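Grultex opens its doors to show two-armed sorting station

August 29, 2025

Grultex held an open day at its workshop this week, giving neighbors, customers and students from two local technical schools a look at the sorting station it has been building since April. The station uses a pair of robot arms working side by side at one table.

The company makes handling equipment for small warehouses and repair depots. Most of its machines are conveyors and lift tables, and the sorting station is its first product with robot hands. The first unit is meant for Kopecký, a parts distributor that takes back used and unsold containers from its customers and has to separate them before they go back on the shelf or out for recycling.

Visitors came through in groups of 20. Each group heard a short talk in the front office, put on safety glasses and walked back to the demonstration room, where staff ran the arms and took questions. The room was set up with a single white table against a wood-grain wall, and visitors stood behind a line of yellow tape on the floor.

Njoroge Kinyua, who leads the project, told visitors that the company chose hands with several fingers after trying simpler grippers that open and close like a pair of tongs. The simpler ones were faster on boxes, he said, but they had trouble with round items that stood close together.

"With a tong you need clear space on both sides," Kinyua said. "Our customer doesn't pack things with clear space on both sides. They put them in a tray and send the tray."

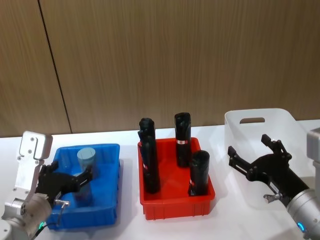
The two arms at the demonstration table, with the left hand at the blue tray and the right hand open over the clear bin.

The control software comes from Tistus, which has worked with Grultex on two earlier projects. Under the arrangement, Tistus trains the system on recorded movements made by human operators, and Grultex builds the stand, the mounts and the safety equipment. Kinyua said the team had recorded 3,080 practice runs by the middle of the summer and kept 2,266 of them. The rest were thrown out for slips, bad camera angles or changes in the table layout partway through.

Several visitors asked about speed. Kinyua said the station is slower than a trained worker and will stay that way for the first version. Kopecký plans to run it in the evening, after the day shift has gone home, so that sorted trays are ready in the morning. The target in the contract is 770 items per night.

Other questions were about jobs. Kopecký's returns desk has had open positions for more than a year, Kinyua said, and the people who work there now will keep their posts. Two of them have been coming to the Grultex workshop to help decide how the trays should be laid out. One change they asked for was a lower table, which makes it easier to reach in and swap a tray when the arms are stopped.

Students were shown how an operator halts the arms with the stop button and brings them back to the starting position. They were also given time at a separate bench to handle spare finger joints and look at drawings of the wrist mount. Grultex said it will take on two interns from the schools for the winter term, one in mechanical work and one in software.

Damix, which rents the other half of the building, opened its machine shop for the day as well. The shop cuts brackets and base plates for Grultex and for other customers in the area.

The sorting station will stay at the workshop for several more weeks of testing before it is moved to Kopecký's returns hall. Grultex staff will be on site for the first month to watch the night runs and make adjustments. A second unit has been discussed, but no order has been placed.

Grultex said it expects to hold another open day next April. Schools that would like to bring a class before then can arrange a visit through the front office.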